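Chapter 4
Before the First Grasp

In this chapter you will learn
how to prepare a hand-held gripper and a table for recording
how to judge the opening of the fingers
how to find wear before it spoils a whole set of recordings
how to keep a logbook that another team can read

4.1 Why we begin with an open hand

In Chapter 3 you built the two fingers and fixed them to the handle. Now most students want to pick up something at once. We ask you to wait a little. The student project in this book, which we call Cairns, lives from short recordings made by people who hold the gripper in their own hand. Later a robot arm must learn from these recordings. If the gripper was in a bad state on the day of recording, the arm will learn from a bad example, and it is very hard to find this out afterwards.

For this reason every session starts in the same position. The table is clear, the gripper is low over the surface, and the fingers are open with nothing between them. We call this the rest position. It looks simple, but it gives you three answers in one look: whether both finger tips can be seen, whether the opening is wide enough for the objects of the day, and whether the light makes trouble on the table. 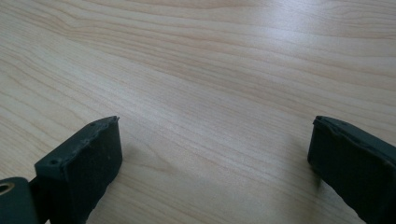
Gregor Tosh objected to this in the margin of our first draft: a beginner should be allowed to grasp something in the first ten minutes, or he will lose interest in the club and not come back. We have thought much about this remark. Our answer is a compromise. Let the beginners grasp what they like before the session, but do not save it.

Pay attention to the shine on a light table. A smooth surface can give back the lamp as a pale patch, and in this patch the grain of the wood becomes weak. The program Nostus, which you will install in Chapter 5, follows small marks on the table to know how the hand has moved. Where the marks are weak, it can lose its way. Turn the lamp or move your place at the table until the working area shows clear lines.

4.2 Looking at the fingers

The inner faces of the fingers do the real work. They are pressed, rubbed and pulled in every grasp, and so they age sooner than the rest. The two sides do not always age equally. One pad can be frayed and coming away in strips while the opposite one still looks much smoother. Look at each finger separately, and do not conclude from one to the other. 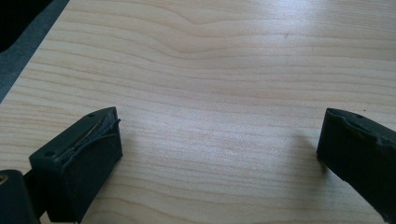

Change both pads together, even if only one is bad, was the advice of Magnus Lennox – he found that a new pad against an old one makes soft objects turn in the grip. In the Derside club they follow this rule strictly. In Vastska, where the material must be ordered and comes late, they change only the bad one and write it down. Both ways are acceptable for Cairns, if the logbook says which one was used.

Loose strips have a second effect. They hang into the opening, and the camera sees them. A strip that moves at each closing can be taken by the program for a part of the object.

4.3 The logbook

Write one line before each session and one line after it. The line should contain the name of the person holding the gripper, the state of the left pad, the state of the right pad, and the position of the lamp. A set for Cairns has 900 recordings, made in blocks of 30, and between two blocks you return to the rest position and look again.

Exercise for the group

Work in pairs. The first student brings the gripper to the rest position, and the second student writes the logbook line without asking anything. Then change places and compare the two lines. Where they differ, agree on the words you will use for the rest of the course, and copy these words inside the cover of the logbook.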